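Notebook, cloth folding examples, Skonmont bench
April 2021

Continuing with the dark garments. I write this for myself and for the colleagues in Dukstead who will train on the data.
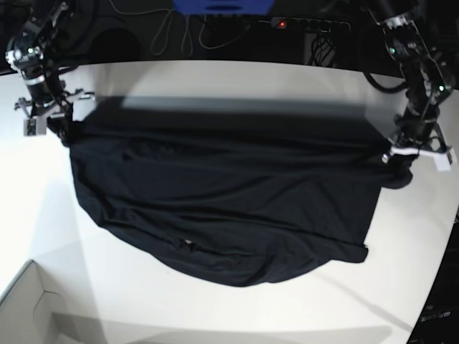 I have changed the order of the task again. Before, the operator took the cloth by any edge and looked for the corners afterwards. Now the episode must begin with both grippers on the two far corners, and only then the stretch, the laying down and the fold. The old order gave many different beginnings and I believe the policy did not learn any of them well. The old episodes stay in the folder, but please do not mix them with the new ones until we have compared.

State of the set: 2,252 episodes accepted, from 3,704 recorded. The rest are rejected or still waiting for a second look. Most rejections come from one grip slipping during the stretch. I am not certain we should throw these away. If the operator goes back and takes the corner again, it is a useful recovery and I would like to keep it under a separate label. If the operator stops there, it goes out. I wrote to Dukstead about this and have no answer yet.

Black cloth is difficult. In the top camera the folds are nearly the same grey as the rest, and when I play back at normal speed I often cannot say which layer is on top. I tried a higher exposure. The folds became a little clearer, but the white table lost all its detail and the fast movements left a wide smear over the cloth. I went back to the former exposure. Next I want to try a lamp from the side, low, so that the wrinkles throw a shadow. The ceiling light will stay as it is, otherwise the new episodes will not look like the old ones.

About speed. The first pull, when the top edge becomes tight, is done too quickly by all of us. It is natural, because at home one gives the shirt a shake. For the recordings, please pull slowly until the edge is straight, wait a moment, then lower. I compared 30 slow episodes with the same number of quick ones, and in the slow group only 9 needed a second grip. In the quick group it was more than half.

The Adico folder has the settings for the grippers. I reduced the closing force on the left one a little, it was marking the thin cloth. The right one I did not touch. If somebody changes them, write it in the folder and also here, with the episode number from which it is valid. Last time I lost a morning on this.

The Khúc script for cutting the episodes still makes the end too early. It looks for the moment when both grippers are open, but some operators open them in the middle of the task to take the cloth again. I added a delay and it is better, but not good. For now I check the ends by hand.

To do:
- side lamp, one short batch, same garment as today
- label for recovered grips, decide the name
- cut script, look at arm position also and not only at the grippers
- ask Dukstead if they want the sleeves folded in first or last
- light-coloured garments, not before June

Batch of this afternoon is copied to the server but not yet checked. I left the calibration from this morning in place.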